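ok so I finally did the thing where you sort a whole life's worth of paper in one Sunday. Receipts, warranties, birthday cards, a parking ticket I'm pretty sure I paid!! (thread)

started with 1,457 loose pieces of paper. I counted because Hongmei Zhong bet me it was under 200, and she now owes me dumplings

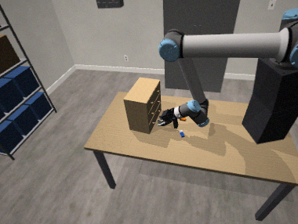
first rule I made up: if I can download it again, it goes in the shredder. Bank statements, phone bills, the manual for a Vekley blender I gave away two moves ago

1,324 gone by dinner. my poor shredder had to take naps

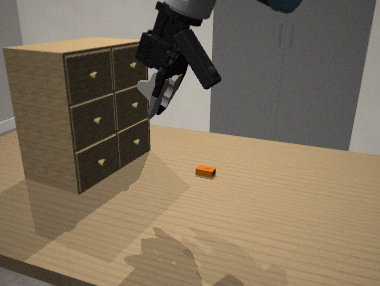
Small wooden cabinet, six drawers

what stayed: taxes, medical stuff, the car title, and every letter my grandma wrote me (not up for debate)

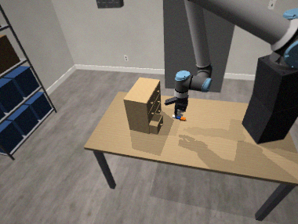

labels! I went with really boring ones. "Car." "Doctor." "House." Last time I got cute and called one "Adulting" and then couldn't find my lease for a month

someone asked about scanning. I did 50 pages and got so bored I started reading old Calier catalogs, so that's a project for November

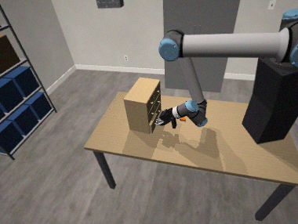
Last edited 9:42 PM

oh and the parking ticket: paid! found the stub inside a birthday card from my uncle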